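2024年1月 试用Orka的日记

早上起来第一件事是去看充电灯，两只夹爪都充满了，高兴！昨天晚上睡前还在想毯子那个任务，躺在床上拿两只手在空中比划，捏起来、抖一下、往前送，比划到自己都笑了。

先把这阵子的情况记一笔，免得以后翻回来看不懂。我报的是Cloletti家的Orka试用，一个面向普通家庭的采集服务：他们给任务单，我在自己家里拿手持夹爪照着做家务动作，录下来上传，后台有人审，审完会给反馈，合格的就进他们训练机器人用的数据里。试用期押金800，退出的时候原样退回。我报名不图挣钱（试用期也没什么钱可挣），就是好奇，想知道机器人学叠衣服这件事，到底从哪儿学起。看了那么多机器人叠毛巾的视频，轮到自己给它当一回老师，哪怕只教一个角怎么捏，也觉得很带劲。

开箱那天没写日记，补几句。夹爪拿在手里比我想的舒服，手一收，前面两根指头就合上，松手就张开，反应很直接。指头内侧那层蓝色的垫子是我最喜欢的部分，带一道一道的棱，夹布的时候我心里很有底。我一开始把它当成大号的镊子来用，总想用指尖去抠，后来才发现应该整片贴上去再收，一下子就顺了。这个窍门任务单里没写，我写进反馈表了，希望后面的人少走点弯路。

今天排的是织物组。Orka把任务分得挺细，织物这一组从小到大，手帕、毛巾、枕套、外套，最后是大件的毯子和桌布。前面几样前几天陆续做完了，今天专攻大件。单子上一共11个动作，光是铺开这一项就分了抓单角、抓双角、推平、拉正、把垂下来的边捞回来，每个动作都有一小段示范，示范做得真好，角度跟我自己低头看到的几乎一样，照着学特别快。我以前报过网课，那种老师站在对面演示、你还得在脑子里左右翻一遍的，跟这个比起来累多了。

我挑了家里那条之字纹的毯子，就铺在客厅。颜色多，蓝的绿的粉的米的都有，一条一条斜着走。选它有点私心，我喜欢它，冬天拿出来看着心里暖和。另外任务单里也说鼓励用花纹复杂的东西，纯色的他们已经收了不少。
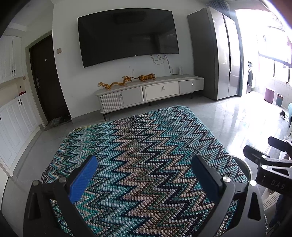
之字纹的花毯子，夹爪张着还没夹东西，右边那只的机身上印着DAS。

开录之前的准备我现在已经很熟了：手机静音，拖把靠到墙角去，水杯端走，再打开Orka的程序让它认一下左手右手。认手这一步头几天老出岔子，我把左右拿反过两回，程序也不骂人，就是安安静静停在那里等我换过来。界面做得克制，字大，按钮少，开始和结束都有提示音，我两只手都占着的时候全靠听。提示音还能换，我换成了一个像敲木鱼的，很提神！

然后说毯子。抓单角容易，两下就过。抓双角我练了好一会儿才找到感觉，难在两只手要同时到，同时收，再同时往后退，人手平时干这个根本不过脑子，一换成夹爪，左手快一点右手慢一点全暴露出来了。我家左手真的很笨（我自己的左手，跟家没关系，哈哈），每次都晚半拍。后来我改成嘴里数拍子，到、收、退，到、收、退，像跳操，一下子整齐了。录的时候嘴巴不敢出声，就在心里念。

推平是我今天的最爱。夹爪合拢，用外侧贴着织面慢慢往前赶，褶子一道一道被赶到边上去，特别解压。我额外多做了几遍，程序允许同一动作重复提交，只要起始的样子不一样就行。所以我每次都故意把毯子揉成不同的形状，有一次揉成一座山，有一次拧成麻花，还有一次对折再错开一点。揉比铺还好玩。我发现自己会不自觉地给下一遍出难题，这大概就是当老师的瘾。

捞边那一项要蹲下来，从侧面把垂下去的那一截夹住往上带。蹲久了膝盖发酸，我拿了个坐垫垫着，好多了。建议Orka在任务单上给每个动作标一下是站着做还是蹲着做，这样可以把蹲着的凑在一起，做完统一歇。这条我也写进反馈表了。我的反馈表越写越长，审核那边的人看到我的名字可能要叹气，可是每一条他们都回，回得还很具体，有一条说我收指收得太急，让我在碰到布之后停一小下再合。就这么一小下，我照做之后夹空的次数明显少了。我喜欢这种回复，比一句“已收到”强太多。

中午吃了碗面，边吃边刷Okeke，那是试用的人自己聚起来聊天的小论坛，Cloletti没管，反倒热闹。有人贴了自己在厨房叠保鲜盒的心得，有人讨论夹塑料袋怎么才不打滑，还有人专门开了一个帖子晒自己揉出来的“最难毛巾”，底下一长串回复都在支招。我把麻花那个揉法写上去了，回来一看已经有人在学。论坛上也有泼冷水的，说这活儿就是换个花样让人白干家务，我看了也不恼，试用本来就说得清清楚楚，愿意的来，不愿意的押金一退就走。我只能说我自己玩得开心，家里还比平时整齐。
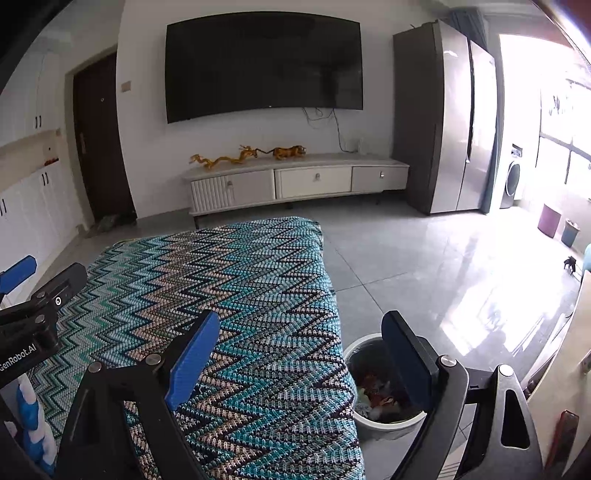 下午接着录，光线变了，阳台那边亮得晃眼，地砖上白花花一片。我本来担心这种光会被退回来，去翻了说明，里面写得很明白：家里什么样就什么样，白天晚上都要，别特意布置。这一条我特别赞成。我以前总觉得要给机器看的东西得干干净净、摆得像样板间，可真要有一天它进到别人家里，人家也是鞋在门口、电线垂着，哪有那么整齐。所以我只收会碰到手的东西，别的一概不动，电视柜上那条龙和那只老虎也照旧待着，给我当监工。

下午的状态比上午好，十几分钟就把剩下的两个动作录完了。唯一卡住的是“拉正”。毯子的纹路是斜着起伏的，我的眼睛老被花纹带着跑，以为歪了，退后一看是正的；以为正了，一退后，歪了。来回折腾，最后我干脆不看花纹，只看边，跟台面的边对齐就算数。这下又快又准。我很好奇机器学的时候会不会也被花纹骗，在反馈表里问了一句，等回复。

说说不满意的地方，不然这篇像在替人家吆喝。第一是手酸。夹爪单拿不觉得重，两只一起举着，录到后来小臂发胀，晚上拧毛巾都使不上劲。我现在的办法是录一阵歇一阵，歇的时候甩手、喝水、去阳台看看洗衣机转完没有。第二是上传。我家网不算差，可一天录下来的东西传起来还是慢，进度条半天不挪窝，程序又不支持挂到后台，手机一锁屏就停。昨天传到一半我去洗澡，出来发现它也跟着歇了。论坛上很多人提过，Cloletti说4月的版本会改，我就等着。第三是任务单的中文，有几处一看就是从别的文字直接翻过来的，有一句写着“请温柔地释放织物的角落”，我愣了一会儿才明白是让我慢慢松开那个角。不过这句我现在天天挂在嘴边，收衣服的时候也说，请温柔地释放袜子。

审核倒是快。上午交的那批，下午就有了结果，毯子组过了8条，退回来的几条都附了理由，多半是手在开头的地方晃了一下，或者结束音响了我还没停稳。有一条退得我心服口服：我录到一半打了个喷嚏，两只夹爪一起抖，毯子角飞出去老远。我自己重看的时候笑得不行，删掉之前还多看了两遍。

顺便算了算账，正式版如果要续，按年是2,000，包括任务更新和夹爪的保修，夹爪是租的形式，不想用了寄回去。贵不贵呢，我还在想。要是只当个消遣，有点奢侈；要是像我这样每天都盼着开工的，好像也说得过去。Sustanside那边也有一个类似的服务，便宜一些，可是我看了他们的样例，任务单粗得多，整件衣服就写“叠好”两个字，没有分步，也没有人给反馈。我现在已经被Orka的反馈惯坏了，没有人告诉我收得太急，我大概一辈子都收得太急。先把试用走完再决定，押金反正不急着退。

傍晚把毯子叠了，这回用手叠的，没拿夹爪。叠着叠着发现自己手上的动作变了，碰到布会停那一小下，再捏，两边同时到，同时收。我妈以前教我叠被子，讲过边对边角对角，我那时候嫌烦，现在倒给一个还没见过面的机器一遍一遍地演示同一件事，还演示得津津有味。

晚上在沙发上把今天的回放从头看了一遍。从夹爪的角度看自己家，什么都显得很大，门也大，冰箱也大，电视黑乎乎一大块。看习惯了还挺有意思，像换了个小个子住进来。我顺手把推平那几段存进了收藏，程序里可以给自己的录像加备注，我给最顺的那一段写的是“这条可以拿去考试”。

明天的单子已经推过来了，是外套挂衣架，要先把衣架从领口伸进去，再把两边肩膀理正。光看示范就觉得有难度，一只手得扶着衣架，另一只去够布料，两边干的活完全不一样，数拍子这招估计不灵了。家里的衣架我挑了几种，细的、宽的都有，先放在椅子上。外套用那件旧的蓝棉袄，厚，好夹。再去把夹爪充上电，蓝垫子上沾了点毯子的绒毛，拿湿布擦擦，睡觉。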